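Lab Handout 4: Comparing Two Hand Controllers

1. Reach test
Use the drawer cart. Stop the fingers just before the drawers and write down the distance for each controller.
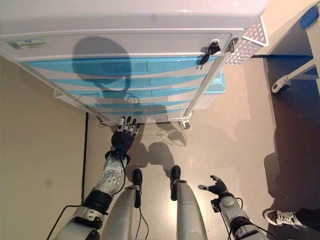 2. Open posture test
Send the "open" command and look at the fingertips from the wrist camera. They should stay at nearly the same level, with clear gaps between them — if one finger differs, repeat the command. 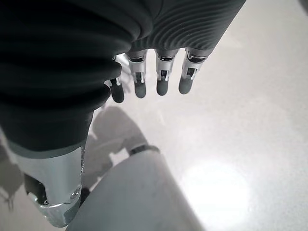
Mieczysław Żak
Laboratory instructor, Vultmont

Please make five trials with each controller. Log files longer than 2,000 lines must be split before you send them to me.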